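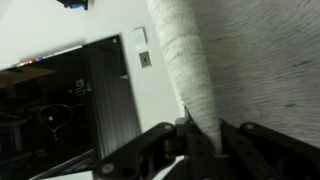

Features > Craft > Textiles

Emcombe lost its last weaving mill in 2000, and for years the only cloth made in the town came from a handloom in Yolandi Steyn's garage. She sold dish towels at the August fair and taught anyone who asked. Undyed cloth was most of what she made, and she still likes a surface where faint bands and streaks show in the pale grey and off-white, as they do on the tall wrapped piece in the photo. Customers used to ask for brighter colors. Fewer of them do now.

Steyn, 62, moved into the old Du Plessis bakery two winters ago with six looms and a loan she expects to be paying off for a while. Rent is low. The roof leaks over the back room, so the yarn is kept up front.

Ntombi Van der Merwe joined her last spring after closing a shop in Grultirwood. She handles the orders — almost all from small hotels — and weaves in the afternoon.

"I wanted to make one thing all day," she says. "I mostly answer email."

The pair are now working on blankets for an inn at Kimen, due before the first frost.

Related
The dye garden at Grultirwood
Mending a wool coat at home
What a used loom costs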